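Voso starts recording PC assembly runs for its Gustby learning system

Saturday, March 5, 2022

Voso has begun gathering demonstration data for Gustby, its learning system for robot handling of desktop computer parts. The first block of work covers hard drives, memory and processors, all handled at a single bench with the tower lying on its side and the side panel off. Recording is planned to run until July.

The company had earlier trained Gustby on simulated scenes only. According to Thư Đặng, who leads the data work, the simulated version coped well with rigid parts placed on a clear surface and poorly with anything that had a cable near it. "A cable in the simulator goes back to where you put it," she said. "In a real case it sits where it likes, and the arm has to plan its path past it. We wanted that in the training set from the first day."

Each run is driven by an operator, and the joint positions, gripper opening and camera views are stored against a common clock. Voso counts a run as one complete attempt at one part, from the arm leaving its rest position to its return. Failed attempts are kept and marked as such. The target for the first block is 200 runs per part type, split between four operators so that the system does not learn the habits of one person.

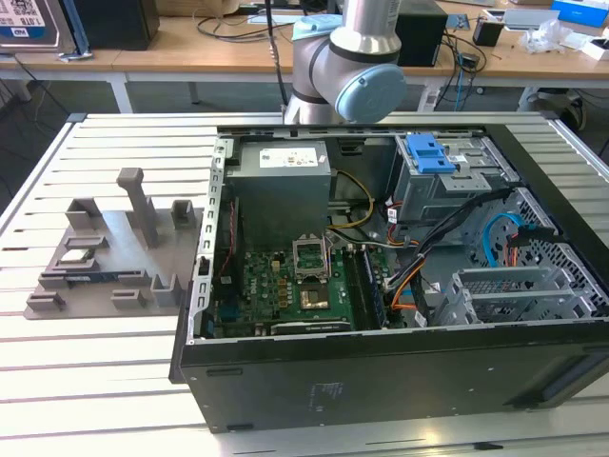
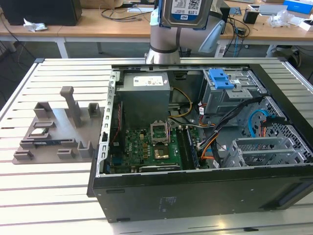
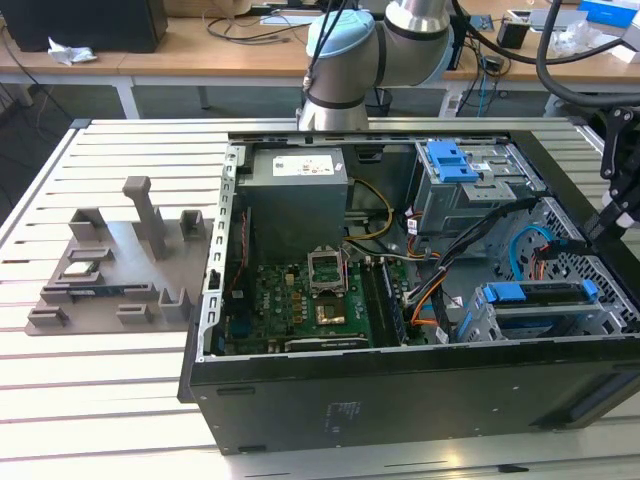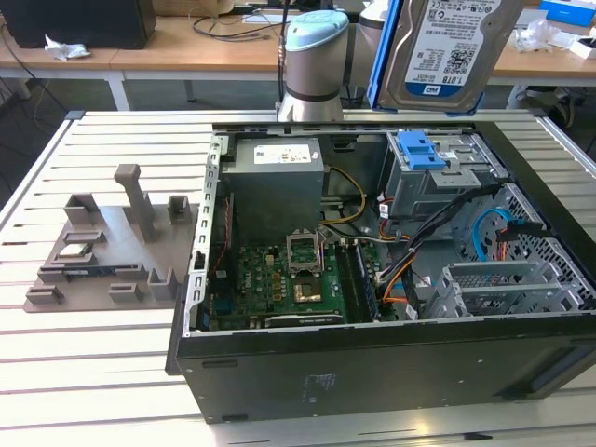 Open tower on the slatted bench, with the 3D-printed parts fixture to its left. The second and fourth views show a 1.0TB drive, in the fourth with its blue caddy.

Bench layout is held fixed within a session and changed between sessions. The changes are small: the tower is turned by a few degrees, the fixture is shifted, or the lighting is altered. Thư Đặng said that larger changes had been tried in a pilot and dropped for now, as operators spent most of the session relearning the reach and the runs were too slow to be of use. They will be brought back in the second block.

The computer wiring is left in the case during recording. Operators may move a cable before a run but not during one, unless the task itself calls for it. Where the arm touches a cable by accident, the time is noted in the run log and the run is sent for review.

Labelling is done by Polta, a contractor which marks the start and end of each stage: approach, grasp, lift, transfer, alignment, insertion and release. Two people label every run separately. If their stage boundaries differ by more than six video frames, a third labeller decides. Polta has also been asked to mark slips in the grasp, which the gripper's own readings do not always show. A drive held by its sides can rotate slightly without any change in the measured opening, and the error only becomes plain when the part reaches the bay.

Processor handling is expected to be the slowest part of the block. The socket frame has to be open before the part goes in, and the margin for error is much smaller than for a drive. Voso will record opening and closing the frame as separate tasks, so that Gustby can be trained on each without the other. Memory modules are to be recorded in both directions, from fixture to slot and from slot to fixture.

A second bench is being fitted out at the company's Hồ site. It will use the same fixture drawings and the same file format, but a different model of tower. Runs from Hồ will be kept out of training at first and used only to test whether what the system has learned carries over to a case it has not met.

Voso has not decided whether to release any of the recordings. Thư Đặng said a small sample set might be made public once labelling checks on the drive runs are finished, with the run logs included. Requests from research groups are being collected in the meantime through the company's contact page.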